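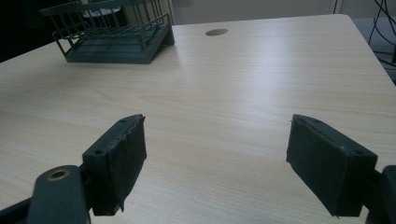
Water bills in Granirov should have gone out in two stages, Valentina Leiva told the town council, and many households would have coped better with the increase if they had. Her remarks opened a long public session on the new rates, which take effect with the next billing period.

The council approved the rates in May by a single vote. Under the plan, the fixed charge for a standard home connection goes up by 10 percent. Homes on the Stergiou side of town, where 634 connections still run on the old main, will also pay a repair fee until the pipe is replaced.

Several residents asked why the repair fee was not spread across the whole town. The council's written answer, posted on June 27, 2024, says the fee follows the pipe and that the rule was set when the two water districts merged.

Work on the main is planned in sections, starting at the Pravora Road pump house. The first section is 3000 feet long. Crews will shut off water on weekday mornings only, and notices will be left on doors two days ahead — apartment buildings will get one notice per entrance.

Households on a low income can apply for a reduced fixed charge. The office had received 161 applications by the time of the meeting. Forms are at the town hall front desk and at the Skovix branch library.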